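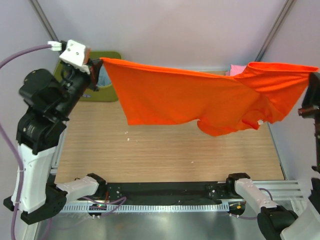
Figure 1. Both arms holding an orange T-shirt above the tabletop.

Projects > Robotics Club > Flakia > Report 4

Print this page | E-mail this page

Flakia: two-arm garment folding
Mudgway Robotics Club, student project report
2020-12-28

1. Aim
The project set out to fold a T-shirt from a crumpled start using two arms. Work began in August on the bench cell at Trulbridge.

2. Method
Each attempt was split into four stages: pick, spread, lay down, fold. In the spread stage the grippers hold the two upper corners of the cloth and move apart until the top edge is nearly straight. The lower part is left to hang. Arm paths were recorded by hand guiding and replayed by our own program, Moladano, with a correction for corner position.

3. Results
We ran 200 attempts. The spread stage was completed in 103 of them. The main fault was a grip on a sleeve or hem in place of a corner, which left one side bunched. A further 27 attempts were stopped by the operator when the arms came too close together.

4. Remaining work
Corner detection is weak where the cloth is rolled near the gripper. The closing speed has not been tuned. Lay down was tested only with the shirt already flat, and those runs are not included in the totals given in section 3.

Shares: 4 | Comments: 0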